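Sorting Snacks and Small Stuff in a Two-Drawer Cabinet

A small drawer cabinet on the counter or desk holds more than it seems to, as long as the wrong things stay out of it. We keep ours for packets, tea and the odds and ends that used to pile up by the kettle.

Start by clearing everything onto a table

Empty both drawers and put it all where you can see it. Wipe the drawers with a damp cloth and leave them open while you sort.

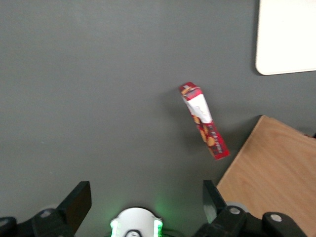 Biscuit boxes are the worst space wasters. Most are half air once the first row is eaten. A long, narrow box, like the red one with the round biscuits printed on it, should be measured against the drawer before you plan anything else. If it won't lie flat with the drawer shut, move the biscuits to a tin and write the date on a piece of tape.

Use a tray for the maybes

Anything you can't place right away goes on a shallow tray with a rim. Small things roll, and a rim stops them going under the stove. Go through the tray last.

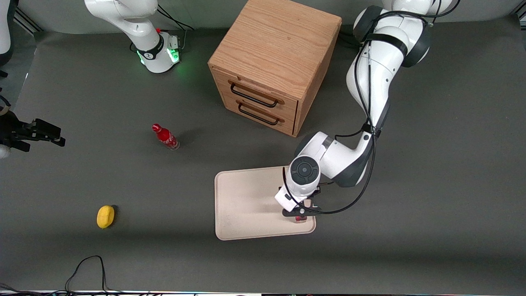

Set yourself a limit of 14 minutes for that part. Whatever is left over either gets a spot or leaves the kitchen. Stela Vlad wrote in July that she puts daily things in the top drawer and spares in the bottom one, and we've switched to that too.

What stays out of the drawers

- Fresh fruit. It bruises and you forget it. Use a bowl.
- Glass jars, unless the drawer runs very smoothly.
- Soda cans. Stand them in the fridge door or in a box on the pantry floor. 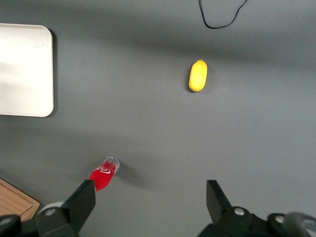
Keeping it that way

Check the bottom drawer when you write your shopping list. Crumbs come out fastest with a dry paintbrush.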